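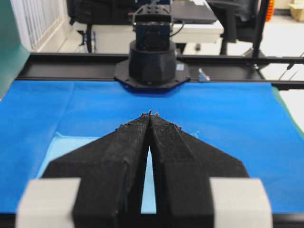

The blue cloth on my table, creases and all

Creases in a table cloth that won't shift
Posted by Carmela Galli, 8th February

Hi all, I've got a bright blue cloth over my work table and I love the colour, but it has soft creases in it and a fold line going right across the middle. It was folded up in a drawer for most of January, so I suppose that's my own fault! I've tried smoothing it by hand and leaving books on it overnight. I'd rather not iron it as the label's gone and I've no idea what it's made of. Any ideas?

Tomás Ramalho
Hang it in the bathroom while you have a hot shower, then lay it flat and pull from opposite sides (two people is best, but clips will do). I leave mine for 30 minutes. If the fold's still there, try a cool iron with a tea towel in between, and test a corner first. Afterwards keep it rolled on a cardboard tube, mine came off some wrapping paper and it's been fine for ages.

Loredana Parisi
just turn it over, mine looked better on the other side

Italo Santoro
What Tomás said about the tube. Mine's had a fold in it for years though and I still use it every day.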